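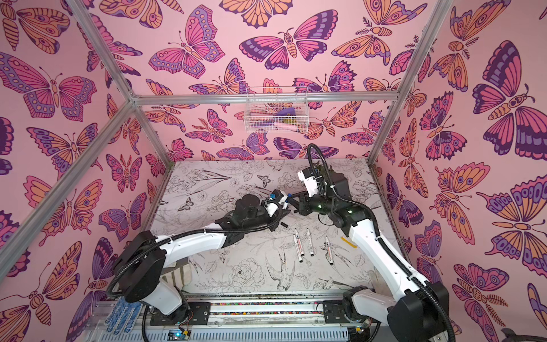 Marker pens on the line-drawn table covering, butterfly paper behind.

Surface Pattern and Small Work Areas
Handout 2, revised 3/25/21
Tutor: Subira Mwakalinga

1. Two kinds of print
The wallpaper is a full-colour print. Magenta, purple and orange butterflies overlap, with little plain ground left between them. The table covering is a black-and-white line print of flowers and leaves. Both take their subject from nature, so they sit together fairly well, but they behave differently at a distance. Coloured shapes read from across a room. Line work has to be looked at from close to.

Keep this in mind for your own sample boards. If the wall is busy, draw the table pattern in one colour of line and leave it unfilled.

2. Small things on a patterned surface
A plain white pen barrel is easy to lose on a pale ground with black lines. A black cap helps a little -- it is a solid shape, and the drawing has mostly thin ones. Try the same test with scissors, a rubber and a roll of tape. Write down which you find first.

3. Storage off the table
A basket hung from a crossbar keeps the table clear. White wire mesh lets the wallpaper show through, and you can tell that something is inside without taking the basket down. It does not hide anything, so the colours of the contents become part of the wall. Pink and purple items will blend with this paper. Yellow-green will stand out more. 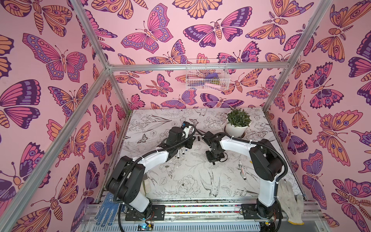
Erasto Bakilana would have the basket in solid white, on the grounds that a wall this full needs one quiet area. Try both on paper before you decide.

4. Wear
Pale table prints show smudges and scuffs. Look along the front edge first. For the exercise, mark the worn areas on a tracing of your own table at home and note whether the pattern hides them or not.

For April
Bring one board, 600 by 1000 mm, with a wall print and a table print side by side. Add written notes of nearly 600 words. Faraji Lyimo has the key to the Larnska sample drawers -- ask him before the session, and put the Plumine papers back flat.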